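Trilitell Course on Handling Robots
Handout 8: House rules for working next to a two-armed robot
Version of 21 April 2020

Please read this handout before the practical part. It repeats some points of Handout 2, but here they are applied to soft goods, that is fruit and vegetables in open crates. The exercise in the course is called Rieger, after the name of the cell where we do it.

1. What the rules are for

The general safety standards for robots tell you how to judge a risk and how to reduce it. They do not tell you what to do with a bunch of grapes on the floor. For this every site must write its own house rules, and the house rules must never be weaker than the standard. If you find a place where they are weaker, write it to the course office and follow the stricter text until you receive a reply.

In our cell the robot works with two arms. It takes fruit with one hand or with both hands and moves it over a crate. The person who supervises has to watch both arms, also when only one of them has a task.

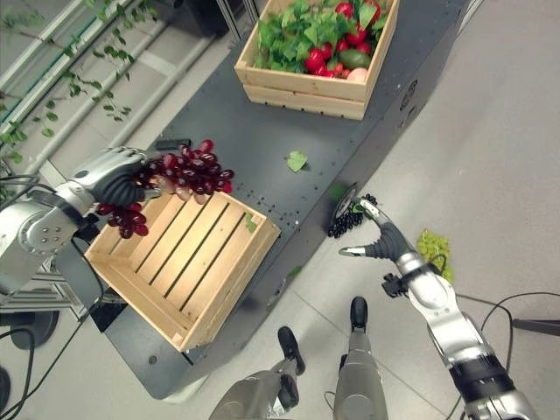 One participant of the last course objected that a rule for the second arm is too much when this arm has no task in the program. We discussed it and kept the rule. An arm without a task is still under power, and it can move when the robot corrects its balance.

2. Before the start

Check the floor first. Fruit, leaves and cables on the floor are a risk for the feet of the robot and also for your own feet. Under our rules, goods on the floor are picked up only when the robot is in protective stop. You do not reach for them during a pause between two movements, even if the pause looks long.

Then check the crates. They have to stand on the table with the open side free, and they should not be moved after the task is loaded. A crate may stand at an angle if the task was taught this way. Write the angle in the log sheet.

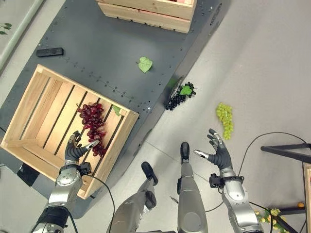 Fig. 2. Left hand at the red grapes in the crate, right hand open.

Fill in the log sheet before every run, not from memory afterwards. The sheet has 12 lines. When it is full, take a new one and do not write in the margin. Sheets from the Villness site have another order of columns, so please do not mix them with ours.

3. Persons near the cell

One person supervises and holds the stop device. This person does no other work during the run. All other persons stay behind the line, and this includes the far side of a shelf or table. A shelf with open crates does not count as a guard. It is possible to look through it, and a hand can go through it also.

If somebody has to stand close for teaching, the robot runs at reduced speed and the supervisor says it aloud before the start. The person who stands close repeats it. We know this feels strange in the first days, but please do it every time.
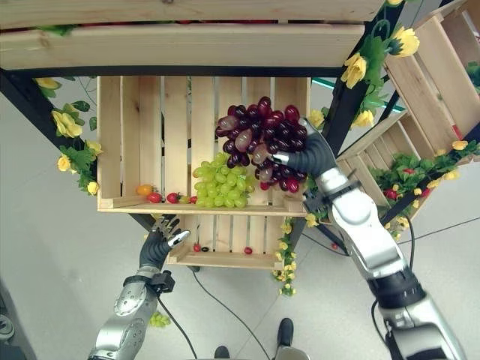

Is the supervisor allowed to give the stop device to another person during a run?
Only after a protective stop. The new supervisor signs the next line of the log sheet, and then the run is started again.

4. Gripping soft goods

The limit for grip force is set in the task file and it is protected. Do not raise it when the fruit slips. Stop the run, note the line number and the kind of fruit, and ask for a new grip to be taught.

For a large bunch two hands may be used. In this case the two hands come close to each other, and your fingers have no business between them, under no condition. The release order must be written in the task: which hand opens first, and at which height over the crate.

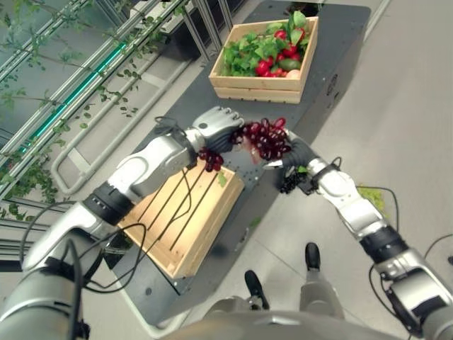 READING AND HOMEWORK

Read the Ledbridge notes on log sheets, file number 1786 in the course folder. The part on changing supervisors is the important one, you can leave out the appendix.

Write one house rule for your own workplace. It should be one sentence, it should say who does what, and it should be possible to check it. "Be careful with the robot" is not a rule in this sense. Your text may have up to 128 words including the explanation.

Bring it printed to the next meeting. Handout 9 will be given out there.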